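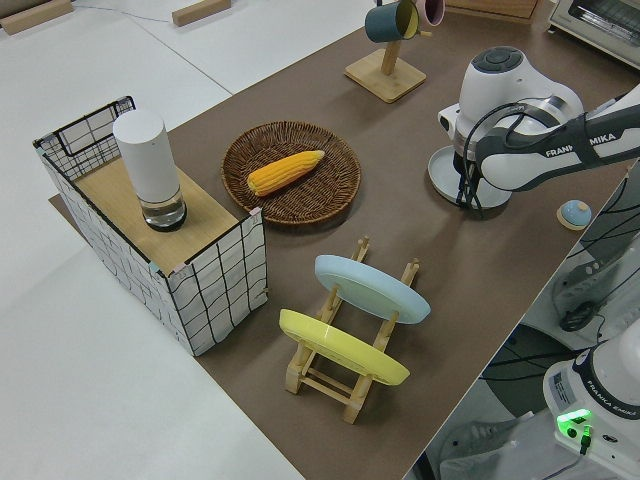 ## 4 表决模块的设置与使用

本节适用于 Trundberg 议事管理系统的表决模块,内容涵盖出席登记、议案录入、记名与不记名表决、结果确认和归档。服务器安装及网络配置见安装分册。本节文字于2019年2月5日修订,此前印发的纸质版本停止使用。

操作人员分为三类:

- **秘书员**:录入议案,开启和关闭表决,导出记录。
- **主持人**:宣布表决开始与结束,确认结果。主持席终端带有确认键,普通席位终端没有。
- **系统管理员**:维护议员名册、法定人数规则和账户权限。会议进行期间,管理员账户自动降为只读。

同一人不得同时以秘书员和主持人身份登录。系统检测到同一证件号占用两种角色时,后登录的一方被拒绝,并在事件日志中留下一条记录。

### 4.1 开始之前

确认下列各项已经就绪:

1. 服务器状态页显示“运行”,时钟偏差栏为绿色。
2. 所有席位的 Iwasaki 终端已接通电源,屏幕停留在待机画面。
3. 本届议员名册已导入,且版本号与议会办公室公布的一致。
4. 议事规则文件已载入。未载入规则文件时,系统按默认规则计票,即以投票数的简单多数为通过,弃权不计入投票数。

> **注意:** 默认规则不一定符合当地条例。Plitville 和 Undcombe 两地议会对弃权票的处理就不相同:前者将弃权计入分母,后者不计。载入规则文件后,应在“规则预览”页核对分母的定义,再继续下一步。

名册导入后如有议员辞职、补选或暂停职务,不要直接删除条目。应在“任期状态”栏改为相应状态,并填写生效时间。删除条目会使该议员以往的表决记录失去姓名对应,导出的历史记录中只剩席位编号。

### 4.2 设定席位与法定人数

1. 以管理员账户登录,打开“会议厅”菜单,选择“席位表”。
2. 点击“读取终端”。系统列出网络内可识别的终端及其序列号。
3. 将每台终端拖放到对应席位。Undcombe 议会厅的标准席位表为25席,主持席包含在内。
4. 在“法定人数”栏填写规则。可填固定人数,也可填应到人数的分数。两者同时填写时,系统取较大者。
5. 选择应到人数的计算方式:“全体席位”或“在任议员”。席位出缺时,两种方式得出的法定人数可能不同。
6. 点击“保存并锁定”。锁定后修改席位表,需要秘书员在另一台工作站上复核。

设有旁听席显示屏的会议厅,应在“显示”页另行指定屏幕。显示屏只接收已由主持人确认的结果,不显示表决过程中的累计数。如当地条例要求实时显示,可勾选“公开累计”,但该选项对不记名表决无效。

**席位互换。** 议员临时换座时,不需要改动席位表。议员在新座位的终端上插入本人证件卡,系统即以证件卡为准计票。原席位终端在会议结束前标为空置。若原席位终端内仍留有他人的卡,该终端发出一声短提示音,并在秘书员工作站上显示黄色标记。

**代理投票。** 系统默认关闭代理投票。条例允许代理的,由管理员在规则文件中写明代理的最高票数和书面授权的有效期。代理票在记录中单独列出,不与本人票合并显示。委员会会议与全体会议的代理规则可以分别设定。

### 4.3 录入议案

1. 以秘书员账户登录,打开当日会议。
2. 选择“新建议案”,填写议案编号、标题和提案人。编号一经保存不可更改。
3. 粘贴或上传议案全文。系统保留段落编号,不保留字体和颜色。
4. 选择议案类型:普通议案、修正案、程序动议、人事案。
5. 为议案指定表决方式。人事案默认为不记名,其余默认为记名。
6. 点击“送审”。主持人终端显示该议案后,状态变为“待表决”。

修正案必须挂在所属议案之下。一项议案有多个修正案时,系统按照录入的先后排列,秘书员可用上下箭头调整次序。主持人裁定某修正案与前案抵触的,应将该修正案标为“失效”,不要删除。

标题最多容纳一行。超出部分在终端屏幕上被截断,但在记录中完整保留。终端屏幕显示不全容易引起误解的议案,可在“简称”栏另填短标题,并在会上由主持人宣读全称。

下面是 Plitville 议会记录中的一个录入实例,可作格式参照:

| 字段 | 内容 |
|---|---|
| 议案编号 | 756 |
| 标题 | 关于调整议会常设委员会设置的议案 |
| 提案人 | Marietjie Potgieter |
| 附议人 | Kwan-ho Ho、Lorne Fehr |
| 类型 | 普通议案 |
| 表决方式 | 记名 |
| 规则文件 | 全体会议规则 |

附议人栏以顿号分隔。姓名须与名册中的写法逐字相同,包括连字符和变音符号。Sérgio Arruda 写成 Sergio Arruda 时,系统不能匹配,会把该姓名作为来宾处理。建议从下拉列表中选取,不要手工键入。

> **小心:** 议案全文中如含有个人住址、证件号码或医疗信息,应在上传前遮盖。送审后的文本会同步至公众查询页,撤回操作只能停止后续显示,不能收回已下载的副本。

### 4.4 试表决
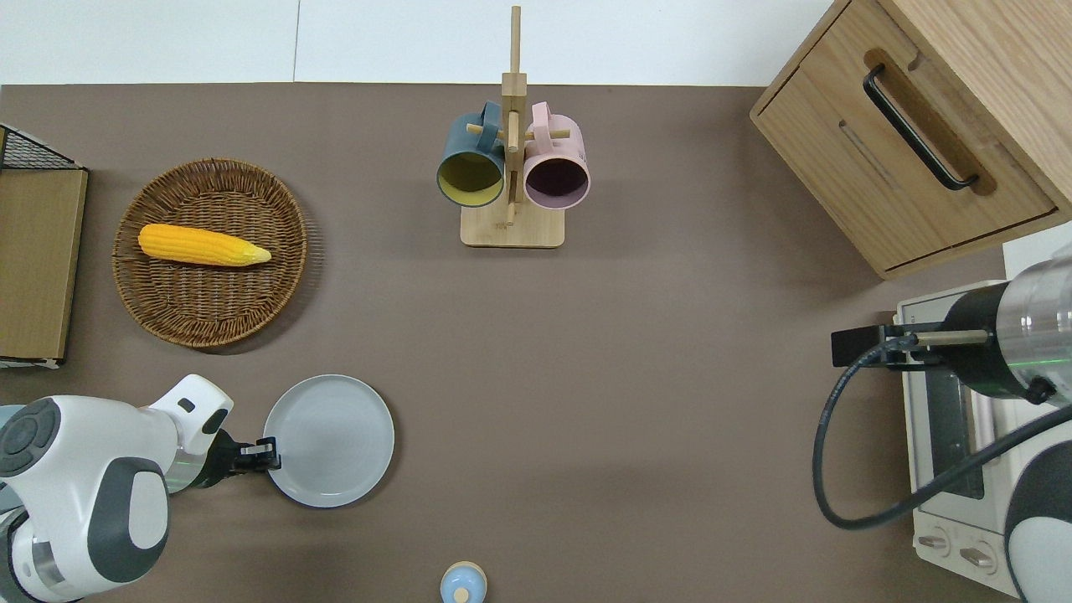
每次更换规则文件、调整席位表或更新终端程序之后,都要在正式会议前进行一次试表决。试表决使用“演练”会议类型,其结果不进入正式档案,也不同步至公众查询页。演练议案的内容应与当日议程没有关系,不要借用真实议案的标题,也不要使用在任议员的姓名作为选项。选项宜取一眼可以分辨的实物,例如图中桌面上的浅灰色圆盘和藤编圆托盘,分别录为“甲案:圆盘”和“乙案:托盘”,参加演练的人员看到屏幕即可作出选择。两个选项的字数应当接近,以便同时检查终端屏幕的换行。

操作步骤如下:

1. 新建会议,类型选“演练”。
2. 按4.3节录入一项普通议案,表决方式选“记名”。
3. 各席位插入测试卡。测试卡的背面印有席位编号。
4. 主持人按下“开始”。各终端屏幕应同时出现选项。
5. 按照事先写好的清单投票,清单中须包含赞成、反对、弃权和不投票四种情形。
6. 主持人按下“结束”,秘书员导出演练结果。
7. 将导出结果与清单逐席核对。
8. 把表决方式改为“不记名”,重复上述步骤,此时只核对总数。

演练结果与清单不符时,先检查测试卡与席位是否对应,再检查规则文件中弃权和不投票是否被合并。两项均无误而结果仍不符的,停止使用表决模块,当日会议改用举手或唱名,并将事件日志送交系统管理员。

演练会议在“结束演练”后关闭。未关闭的演练会议会占用终端,此时打开正式会议,屏幕将提示“终端忙”。

### 4.5 正式表决

**记名表决**

1. 主持人宣读议案编号及标题。
2. 秘书员点击“检查出席”。系统比较已插卡人数与法定人数。不足时“开始”键为灰色,不能按下。
3. 主持人按下“开始”。默认表决时间由规则文件决定。
4. 议员在终端上按“赞成”“反对”或“弃权”。在表决结束之前可以更改,以最后一次按键为准。
5. 主持人询问是否全部投票完毕,然后按下“结束”。
6. 秘书员核对无误后点击“提交结果”,主持人按“确认”。

结果在主持人确认后生效。确认之前,秘书员可以退回一次,退回时必须选择理由并填写说明。说明文字列入会议记录,公众可以查阅。

**不记名表决**

不记名表决的操作次序相同。系统把投票人身份与选票内容分开存放,只保存“已投票”的标记。票数少于规则文件所设下限时,系统不显示分项数字,仅显示通过或未通过。下限由管理员设定,会议进行中不能更改。

议员按键后若对终端反应有疑问,应在“结束”之前举手示意。表决结束后提出的更正,须由主持人依议事规则处理,系统不提供补投功能。更正获准的,秘书员在“更正声明”栏录入议员的声明,原结果数字保持不变。

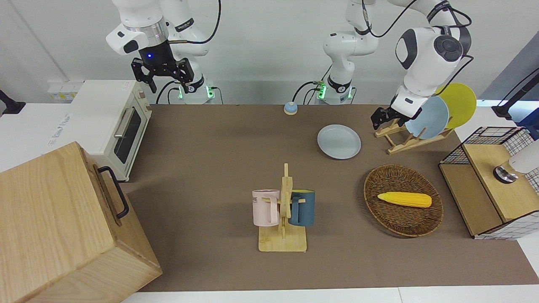
更正声明与表决结果在同一页导出,位于分项名单之后。声明须写明议案编号、席位编号以及议员原拟作出的选择,由议员本人刷卡签署。未签署的声明在导出文件中标为“草稿”,不具有记录效力。

**中断与恢复**

表决过程中发生断电或网络中断,按下列次序处理:

1. 主持人宣布暂停,不要按“结束”。
2. 秘书员查看服务器状态页。状态为“运行”的,等待终端自动重连。
3. 终端重连后,屏幕显示该席位此前的选择。不记名表决时只显示“已投票”。
4. 全部终端恢复后,主持人选择“继续”或“作废重投”。
5. 选择“作废重投”的,原次表决保留在事件日志中,状态为“作废”,不显示分项数字。

> **警告:** 不得在表决进行中重启服务器。重启后该次表决自动作废,且无法选择“继续”。

个别终端不能重连时,可启用备用终端。将议员证件卡移至备用终端,秘书员在工作站上点击“接替”,再由主持人确认。此操作每次表决每席限用一次。

### 4.6 法定人数异议

会议进行期间,任何议员可对出席人数提出异议。秘书员点击“清点”后,各终端屏幕显示“请确认在席”,议员按任意键应答。未应答的席位即使仍插有证件卡,也按缺席计算。

清点结果低于法定人数的,系统锁定表决功能,但发言计时和文件浏览照常可用。议员返回席位后,由主持人再次发起清点。两次清点之间的间隔由规则文件规定,未规定时不限。

清点期间不能录入新议案。已录入而未送审的议案保留为草稿。

### 4.7 导出与归档

会议结束后,秘书员应在离开会议厅前完成导出。

1. 打开“会议记录”,选择当日会议。
2. 检查有无状态为“待确认”的表决。有待确认项目时,系统不允许归档。
3. 选择导出格式。供公众查阅的版本选“公开”,供议会办公室存档的版本选“完整”。
4. 点击“生成”,核对页数和议案数目。
5. 秘书员与主持人先后刷卡签署。
6. 点击“归档”。归档后的记录为只读。

“公开”版本不包含事件日志、终端序列号和证件卡编号。“完整”版本包含上述全部内容,应存放在有访问控制的目录中。

检索库可容纳超过3,000项议案。达到容量上限前,状态页出现蓝色提示,管理员应把往届记录移入历史库。移库不影响公众查询页上的链接,但在移库过程中查询可能变慢,宜安排在休会期进行。每年九月例行更新名册的议会,可将两项工作合并安排,先移库,后更新。

签署后发现文字错误的,不能直接改动已归档的记录。应新建“勘误”,注明所涉议案编号和段落号,经主持人签署后附于原记录。勘误只适用于文字,不能用于更改票数。

### 4.8 状态代码

| 代码 | 含义 | 处理 |
|---|---|---|
| Q-A | 出席人数低于法定人数 | 按4.6节清点 |
| Q-B | 法定人数规则缺失 | 管理员载入规则文件 |
| V-A | 终端重复登录 | 拔出多余的证件卡 |
| V-B | 表决超时未结束 | 主持人按“结束”或“延长” |
| V-C | 结果未确认 | 主持人按“确认” |
| R-A | 姓名与名册不符 | 从下拉列表重新选取 |
| R-B | 签署不全 | 补刷卡后重新归档 |

表中未列的代码应连同发生时间一并抄录,送交系统管理员。不要自行清除终端内存。

### 4.9 联络与职责

Undcombe 议会的系统管理员为 Américo Ramalho,规则文件的文本由 Lorne Fehr 负责核校。Plitville 议会的规则文件由 Kwan-ho Ho 保管,变更申请须附条例原文及生效时间。

变更申请获批后,管理员在休会期间载入新文件,并按4.4节完成试表决。演练结果由管理员和秘书员共同签字,与旧规则文件一并存入“完整”目录。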